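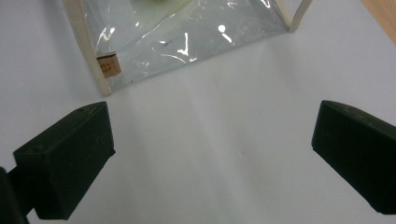

## Koltisance 作業室 四月の打ち合わせ 議事録

場所:Stoltby 一階、作業室
開始:午前10時
記録:作業室の当番(今月の分)

お忙しいなか、また朝から雨のなかをお集まりいただき、ありがとうございました。今回は作業室の白い台のことと、木枠に透明のシートを張った入れ物(以下、いつもの呼び方で「Nilo」と書きます)のことが中心で、途中で春の梱包の話にもだいぶ脱線しました。脱線した部分にも大事なことが混ざっていたように思いますので、記録係の判断でなるべく残しています。長くなりましたが、お茶でも飲みながら読んでいただければと思います。

### 1. 前回の確認

前回の議事録は、誤字をひとつ直したうえでそのまま承認となりました。「棚の上の段」と書くべきところが「棚の上の団」になっていたそうで、指摘してくださった方、ありがとうございます。

前回からの持ち越しは次のとおりです。

- 引き出しのラベルの貼り替え:済み。字が大きくなって、離れたところからも読めると好評でした。
- 入口の傘立て:まだです。候補はあるのですが、置くと扉がいっぱいまで開かなくなるとのことで、寸法を測り直します。
- 紙テープの補充:済み。ただし前と幅が少し違うものが届いており、手持ちのカッター台に入りません。使い切るまでは手でちぎって使うことになりました。

紙テープについては、次に頼むときに品番を控えた紙を一緒に出すことにします。注文のノートの表紙裏に貼っておきますので、どなたでもそこを見てください。

### 2. 白い台の使い方について

冬のあいだに模様替えをして、Bisgaard の白い台を窓の側に寄せてから、はじめての打ち合わせになります。まずは使ってみての感想をひとりずつ聞きました。

全体としては「前より気持ちよく使える」という声が多かったです。天板が白いので、細い糸くずや紙の切れ端がすぐに目に入り、片付けの手が自然に動くという話がありました。反対に、白い紙や白い薄紙を広げたときには境目がわかりにくく、端をそろえるのに時間がかかるという声もありました。これはなるほどと皆さんうなずいていらして、しばらく解決策の出し合いになりました。出た案を順に書いておきます。

- 台の手前に色のついたテープで線を引く。すぐにできますが、はがしたときの跡を心配する声がありました。
- 薄い灰色の下敷きを一枚用意して、白いものを扱うときだけ敷く。しまう場所さえ決まれば、いちばん手軽そうです。
- 茶色の包装紙を敷いて、汚れたら替える。紙がもったいないという意見と、使い終えた紙を詰め物に回せばよいという意見がありました。

話し合いの結果、まずは下敷きで試すことになりました。家に使っていないものがあるという方が、次に来られるときに持ってきてくださるそうです。大きさが合わなければ、包装紙の案に戻ります。テープの案は、いったんお休みです。

それから、台の拭き方について質問が出ました。今は人によって、乾いた布で拭いたり、水を含ませた布で拭いたり、洗剤を少し使ったりとまちまちです。ここは少し時間をかけて話し合い、次のように決めました。

1. 作業の前に、乾いた布で一度ほこりを払う。
2. 作業のあとは、固くしぼった布で奥から手前に拭く。
3. のりやインクがついたときだけ、薄めた洗剤を使い、必ずもう一度水拭きをする。
4. 布は流しの横に掛けて帰る。台の上に丸めて置かない。

四番目は少し厳しい書き方になってしまいましたが、布の下だけ輪のような跡が残ったことがあり、そのあと皆で一生懸命こすった思い出がありますので、どうぞご容赦ください(こすった本人のひとりとして書いています)。

熱いものの置き場所についても確認しました。お茶のポットは窓枠の脇の小さな棚に置きます。コップも同じ棚にお願いします。「自分のコップくらいは手元に置きたい」という気持ちはとてもよくわかるのですが、封筒の束にお茶をこぼした冬のことを思い出していただければと思います。代わりに、途中で手を止めて棚のところでひと休みする時間を、これからは遠慮なくとりましょうということになりました。これには反対意見がまったく出ませんでした。
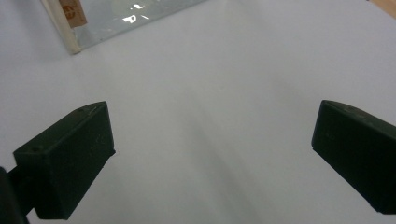
作業室の台の天板。つや消しの白です。

### 3. 台の上に置いておくもの

拭き方の話から、そもそも台に何を出したままにしてよいのかという話に広がりました。模様替えの前は、はさみ、定規、のり、筆記具の缶、それに誰のものかわからない眼鏡拭きまでが台の奥に並び、使える広さがずいぶん狭くなっていました。あの頃の並びに慣れていて、今も手が奥に伸びてしまうという方が何人もいらして、少し笑いが起きました。

決めたことは次のとおりです。

- 帰るときに台に残してよいのは、作業途中の Nilo だけとする。
- 途中のものには、何の途中かを書いた札をつける。札は引き出しの一段目に入っています。
- 道具は引き出しに戻す。はさみは刃を奥に向けて入れる。
- 鉛筆の削りかすは、その場で捨てる。

「途中のものも棚に移したほうがよいのでは」という意見もありました。ただ、中身を並べている最中の Nilo を持ち上げると中で寄ってしまい、次の人がはじめからやり直しになります。そこで当面は台に置いたままでよいこととし、札の日付が古くなってきたら当番が声をかける、というやわらかい運用にします。どのくらいで「古い」とみなすかは意見が分かれ、決めきれませんでした。次回に持ち越します。

眼鏡拭きの持ち主は今回もわかりませんでした。引き出しの二段目、右の隅に入れてありますので、お心あたりの方はお持ち帰りください。

### 4. Nilo(木枠の透明な入れ物)について

今回いちばん長く話したところです。

明るい色の木の枠に透明なシートという組み合わせは、皆さんに愛されているようで、「中が見えるので探さなくてよい」「木のところを持つと手にやさしい」といった声が続きました。以前使っていた紙の箱では、ふたを開けるまで何が入っているかわからず、同じものを二度頼んでしまうことがありましたので、その点は本当に助かっています。

一方で、気になるところも出ました。ひとつは、シートのしわです。枠に近いあたりで折れたように筋が入り、そこに光が集まって中が見えにくくなることがあります。窓の側に台を寄せてからは、光の映りこみがいっそう気になるという方もいらっしゃいました。見る向きを少し変えればよいだけではあるのですが、小さな部品を色で分けているときなどは、やはり目が疲れるそうです。

しわを伸ばす方法については、次のような案が出ました。

- シートを一度外して張り直す。枠の留め方を確かめてからでないと、かえって悪くなるかもしれません。
- ぬるめの風を遠くから当てる。やりすぎると縮むおそれがあるとのことで、慎重に、という声が大半でした。
- 気にしない。これも立派な案として記録してほしいとのご希望でしたので、書いておきます。

まずは、いちばん使い込んだ Nilo をひとつ選んで、張り直しを試してみることになりました。結果がよければ、ほかのものにも少しずつ手を入れていきます。風を当てる方法は、張り直しがうまくいかなかったときに改めて相談します。それまで各自で試すのはどうかお控えください。

もうひとつは、拭き掃除です。シートの内側に細かい点のようなものが見えることがあり、汚れなのか、傷なのか、なかなか見分けがつきません。からぶきで取れるものもあれば、取れないものもあるだろうということで、中身を入れ替えるときに、やわらかい布で内側をそっとなでる程度のお手入れをすることにしました。強くこすると細かい傷が増えますので、取れなければそのままで結構です。紙のタオルは使わないでください。

重ね置きについても質問がありました。枠がしっかりしているように見えるので、つい上に何か載せたくなるのですが、シートの面に物を置くとたるみのもとになります。棚では横に並べることとし、重ねるのは運ぶときも含めてやめておきましょう。棚が足りなくなるのではという心配については、次の項目で話しました。

### 5. 棚と置き場所

壁ぎわの棚は、ひと棚の耐荷重が17キロと札に書いてあります。今のところそれを超えている段はなさそうですが、紙の束をまとめて置いている下の段が怪しいという指摘があり、その場で体重計を借りてきて量ろうという話にまでなりました。結局、体重計が見つからず、重そうな束を床に近い引き出しに移すことで落ち着きました。移す作業は、打ち合わせのあとに残れる方でしてくださいました。腰を痛めないように、少しずつ分けて運んでくださってありがとうございます。

Nilo の置き場所は、棚の中ほどの段に決めました。高すぎると中が見えず、低すぎるとしゃがむことになり、どちらもせっかくの透明な入れ物がもったいないという、たいへん説得力のあるご意見によるものです。上の段には軽いもの、つまり緩衝材や未使用の封筒を置きます。

踏み台は、使い終わったら流しの側に戻してください。棚の前に置いたままだと、入れ物を両手で抱えて歩くときに足元が見えません。

### 6. 春の梱包の段取り

Stoltby の春の催しで配る小さな包みについて、準備の見通しを共有しました。例年どおり、種の袋と手書き風のカード、それに短いひもをひと組にして封筒に入れます。

- 封筒:500枚。発注済みで、今月中に届く予定です。
- カード:図柄は前回選んだもので進めます。緑の色味だけ、少し落ち着かせてもらうよう頼みました。
- ひも:残りを確かめてから追加を決めます。
- 種の袋:届いたら Nilo に種類ごとに分けて入れます。

作業の流れについては、昨年の反省がたくさん出ました。いちばん多かったのは、ひと組ずつ最後まで仕上げていると途中で材料の残りがわからなくなる、というものです。今年は、まずカードを折る人、ひもを切る人、種の袋を分ける人に分かれ、そろったところで台を囲んで詰めていくことにします。できあがったものは100組ごとに紙の帯でまとめ、帯に当番の印を押します。数え直しが楽になりますし、途中で交代するときにも区切りがつきます。

詰める順番も決めました。カードを先に入れ、そのうしろに種の袋、ひもは最後です。ひもを先に入れるとカードの角に引っかかって折れてしまう、という昨年の苦い経験を生かしています。

封筒の口は、のりで閉じずに折りこむだけにします。もらった方がすぐに開けられるように、という意見と、途中でこぼれるのでは、という意見がぶつかりましたが、何枚か手元の封筒で試しに振ってみたところ中身が出ませんでしたので、折りこみで進めることになりました。試しに振る役を引き受けてくださった方の振り方がたいへん力強く、皆さん安心されたようです。

作業の時間は午前10時からとし、お昼をはさんで続けられる方は続ける、という形にします。早く来られる方は、台拭きと下敷きの準備をお願いできると助かります。お昼は各自ご用意ください。スープだけは温めて出したいという申し出があり、置き場所は例の小さな棚のそば、ということでまとまりました。

### 7. 費用のこと

大きな出費の予定はありません。張り直しに使うシートは、手元の残りで足りるかどうかをまず見ます。足りなければ、買う前に一度連絡を回します。

やわらかい布は、古い肌着などを切ったものでも十分ではないかということで、お持ちの方は洗ってから流しの下のかごに入れてください。ボタンやゴムの部分は外していただけるとうれしいです。

### 8. その他

- 窓のカーテンについて。光の映りこみを和らげるために薄いものを掛けたいという案が出ました。暗くなりすぎるのは困るという声もあり、家にある薄布を仮に留めて、見え方を比べてみます。
- 作業室の鍵は、これまでどおり入口の横の箱に戻してください。前掛けのポケットに入れたまま帰られる方が、まだときどきいらっしゃいます。
- 前掛けは洗い替えが足りません。色や形はそろっていなくてかまいません。
- 参加は11人でした。椅子が足りず、踏み台に座ってくださった方がいらっしゃいます。次回は隣の部屋から先に借りておきます。
- 窓辺の鉢植えの水やりは、その日の最初に来た人がする、ということで変わりありません。受け皿に水が残っていたら足さないでください。

### 9. 次回までにすること

| 内容 | 受け持ち |
|---|---|
| 灰色の下敷きを持ってきて、大きさを合わせる | 申し出てくださった方 |
| Nilo ひとつを選んで、シートの張り直しを試す | 工作の得意な組 |
| ひもの残りを確かめる | 今月の当番 |
| 傘立ての寸法を測り直す | 今月の当番 |
| 紙テープの品番を注文ノートに貼る | 記録係 |
| 窓に薄布を仮留めして見え方を比べる | 早く来られる方 |
| 札の日付の「古い」の目安を考えてくる | 全員 |

次回の日取りは、封筒が届いてから決めて、入口の掲示板に貼り出します。掲示板を見に来られない方には、いつもの連絡網でもお知らせします。

訂正や書き足しがありましたら、引き出しの一段目に入れてあるこの議事録の控えに、鉛筆で書きこんでください。終了は午前11時半、そのあと棚の片付けをして正午に解散しました。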